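# A Morning With the Two-Armed Cell at Cliltholm

The first thing I learned at Cliltholm is that you don't lean on the table. I had my elbow on it for maybe a second before somebody slid a stool toward me with one foot, very politely, and I took the hint. The second thing I learned is that the coffee machine is on the other side of the building, so you'd better get yours before the arms are powered up.

I'd come to see Naka, a two-armed sorting cell built by a small outfit called Histside and looked after by the crew here. I was expecting drama! Sparks, maybe, or a big red button. What I got was a checklist in a plastic sleeve and a morning of the most careful fiddling I've seen outside a piano tuner's workshop.

## Wake it up slowly

Naka goes home first, meaning each arm crawls to its rest position at a pace that would embarrass a garden snail. The crew listens more than they look. A dry joint has a kind of whisper to it (I couldn't hear it, though I nodded a lot), and if they catch one, everything stops and the cover comes off.

Then come the fingers. Every 2000 cycles they get unbolted, wiped down and checked for wear at the tips, and the count goes into a paper logbook that lives on a hook by the door. The last entry when I visited was 2154, which got a groan and a trip to the tool drawer. They were overdue.

Changing a set takes two small screws and a lot of patience. The screws like to roll. I was put in charge of holding the lid they get dropped into, and I took the job very seriously.

## Finding the table again

New fingers are never quite the same length as the old ones, so the cell has to be taught where everything is. The software is called Cloutier, and it's friendlier than it sounds. You bring one arm down until it barely touches, save the point, and move on to the next. There are 8 points per arm. Skip one and you'll spend the afternoon wondering why your grip is off by a hair on one side only.

I got to do a point myself. My touch was more of a thump, and Cloutier asked me, in a little yellow box, whether I'd like to try again. I would!

After that they dim the ceiling lights a notch and check the colors on screen, which is fussier than I'd have guessed. Glossy parts can throw their own tint onto a pale surface, and the software needs to know where the part ends and the glow starts. So the test pieces are plain cubes in blue, green and red, spread out with plenty of room between them, and both grippers get to work from there.
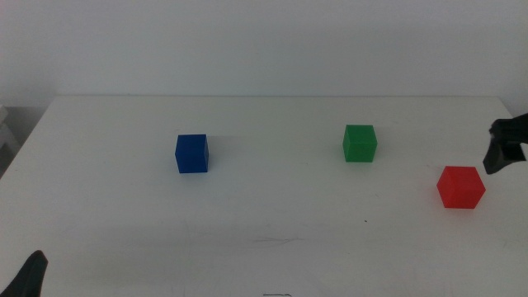 ## Before you call it done

The cell has to pass 3 clean runs in a row before anyone signs the logbook. One fumble and the count goes back to zero, even if it was the very last pick. I found this a little cruel. The crew seemed to enjoy it.

If a run fails, they go back to the finger screws before touching anything in Cloutier. A slightly loose finger looks exactly like bad calibration, and there's a whole page in the logbook from last December, in increasingly cranky handwriting, about someone who recalibrated all day before reaching for a screwdriver.

I asked whether I could sign for the session, having contributed one thump and a lid. They let me put my initials in the margin, in pencil.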